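Teaching by Hand: Inside the Demonstration Programme at Gakodby

The afternoon session begins with an instruction that would be familiar in any kitchen: put the packet in the box. At the Gakodby laboratory the instruction is addressed to a person, although it is intended in the end for a machine. The operator takes hold of two grippers, one for each hand, and carries out the task slowly and without speaking. The movements are recorded from start to finish. When the task is complete, the table is set again and the operator repeats it.

The laboratory has worked in this manner since March, under a programme known internally as Paltum. Its purpose is to build a library of everyday handling tasks, each performed by a human being through the same kind of fingers that a robot will later use. The programme is directed by Afaf Chamoun, who trained as a mechanical engineer and spent the early part of her career on packing lines. Her experience there shaped her views on how machines ought to be taught.

"On a packing line, every product had its own program, and every program had an author who had since left," she says. "A change of bag could stop us for an entire morning. I wanted a method in which the people who understood the product could pass on what they knew directly."

Two methods are in use at Gakodby. In the first, an operator sits at a console and drives a pair of robot arms from a distance, watching the work on a screen. In the second, the operator stands at the table and holds the grippers. The console gives the laboratory a record of what the arms themselves have done, and for that reason it remains the preferred choice for heavier objects. Hand-held work is considerably faster, and new operators require less preparation before their recordings can be accepted.

Soft packaging has received particular attention. A rigid carton behaves in much the same way each time it is lifted. A bag of dried food does not. Its contents shift, its edges fold, and the place at which it is best held may change between one attempt and the next. The operators are asked to deal with such changes as they arise, and to avoid any movement that a two-fingered gripper could not repeat.

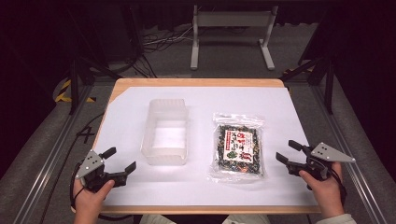 A hand-held demonstration at Gakodby, with both grippers open beside the container and the bag.

The choice of goods follows a written plan. Tarek Yammine, who is responsible for the daily sessions, keeps a shelf of groceries bought from ordinary shops, with labels in several languages. Seasonings, noodles and dried vegetables are all represented. The packets are used until they become too creased to be of value, after which they are replaced with new ones of the same type. Containers are treated in a similar way, with clear, frosted and solid-coloured boxes appearing in turn.

Mr Yammine also sets the starting positions. An early group of recordings was found to be of limited use when it was noticed that the box had been placed in almost the same spot on every occasion. The resulting policy, when tried on the arms, reached confidently for that spot wherever the box had been put. The plan now requires the objects to be moved between attempts, and the operators exchange places during the day so that no one person's habits are copied too closely.

By the date of the programme's most recent review, 4/30/24, the library held 1374 recordings of packing tasks. Of these, 1020 had been accepted for training. The remainder were set aside for a variety of reasons, including dropped objects, interrupted sessions and movements judged too quick for the arms to follow. They have not been destroyed. Ms Chamoun's team intends to examine whether failed attempts, properly marked, may also be of use.

The standard session lasts 40 minutes and is followed by a compulsory break. This rule was introduced at the request of the operators, who reported that holding both grippers level was more tiring than the work itself. It has since been supported by the recordings, in which the closing minutes of longer sessions contained a greater share of hesitant or clumsy grasps. The wrist position was also reconsidered, and the written guidance for new operators now contains a page on posture.

The software that turns the recordings into robot movement is supplied by Zindico, a small company with which the laboratory has a four-year agreement. Under its terms, Gakodby retains the recordings and Zindico may use them for testing. A second partner, the food distributor Lâm, advises on the tasks themselves. Its packing staff have visited the laboratory on 4 occasions and have tried the grippers for themselves. Several of their suggestions have been adopted, among them the practice of pressing lightly along a bag before lifting it, so that the contents settle to one side.

Ms Chamoun is careful in describing what has been achieved. The arms can place a limited range of packets into an open box under laboratory conditions. They remain slow, and they have difficulty when two bags overlap. She regards the latter problem as the more serious, given how seldom goods arrive neatly separated in a working warehouse.

The next stage of the programme will introduce tasks in which the two hands have different duties, one steadying a container while the other fills it. Operators have already begun to practise these movements, and Mr Yammine is preparing the written plan. He has asked Lâm for a further supply of boxes, including several with lids.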